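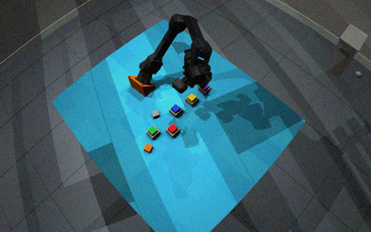 # How a Robot Arm Learns to Sort Blocks

*A guide for pupils joining the Milero Robot Club*

Welcome to the Milero Robot Club. The club is open to pupils aged 8 to 12 and begins again each September. This guide explains the main project of the year, which is called Mirna. Please read it with an adult at home before your first session.

## What is the Mirna project?

In the Mirna project, pupils write instructions for a robot arm. The arm must pick up blocks and put them down again in the right places. All of this happens inside a computer program called a simulator.

A simulator is a pretend world that follows many of the same rules as the real one. Things have weight in it. They can fall over, slide or bump into each other. Engineers use simulators to try out their ideas before they build anything, and our pupils use one for the same purpose. If your arm knocks a block across the floor, you press the reset key and the block goes back to its starting place.

## The parts of the arm

A robot arm is a little like your own arm. It has a **base**, which holds it steady in the way your body holds up your shoulder. It has long, stiff pieces called **links**. Between the links are **joints**, where the arm can bend or turn. At the far end is the **gripper**, which opens and closes to hold things.

Our arm is black and stands on an orange base at one side of a blue mat. When it picks something up from close by, the arm has to rise to a high elbow and then fold down again, so that the gripper points at the mat. Try this yourself at a table. Keep your elbow high and reach down for a rubber with your finger and thumb.

## The blocks

Five of the blocks are grey with a coloured top: purple, yellow, blue, green or red. There are also two small cubes, one plain grey and one orange. The cubes are smaller than the blocks, so the gripper must close further to hold them. Many pupils forget this the first time.

## Telling the arm what to do

A robot does not know what you mean. It only follows the steps you give it — and it follows them in order. To pick up the purple block, a pupil might write:

1. Open the gripper.
2. Move above the purple block.
3. Move down.
4. Close the gripper.
5. Move up.

What would happen if step 4 came before step 3? The gripper would be shut when it reached the block, and it could not take hold. A mistake of this kind is called a **bug**. Finding and mending it is called **debugging**, and you will do a great deal of it.

The arm must also know where each block is. We give every place on the mat two numbers. The first says how far along it is and the second says how far up, as on a map. You will practise this on squared paper before you use the computers.

## The Vamesach Challenge

At the end of the course, pupils work in pairs on the Vamesach Challenge. Each pair chooses an order for the colours and writes a program to line up the blocks in that order. There are 18 places in the club, and the course lasts for 6 sessions.

Marks are given for a clear plan, for tidy instructions and for how well you explain your bugs. A slow arm can score just as highly as a fast one.

## Words to remember

**Simulator:** a computer program that copies how things behave in the real world.

**Joint:** a place where the arm bends or turns.

**Gripper:** the part that holds things.

**Program:** a list of steps for a computer or robot to follow.

Please bring a pencil, a ruler and your club notebook to every session.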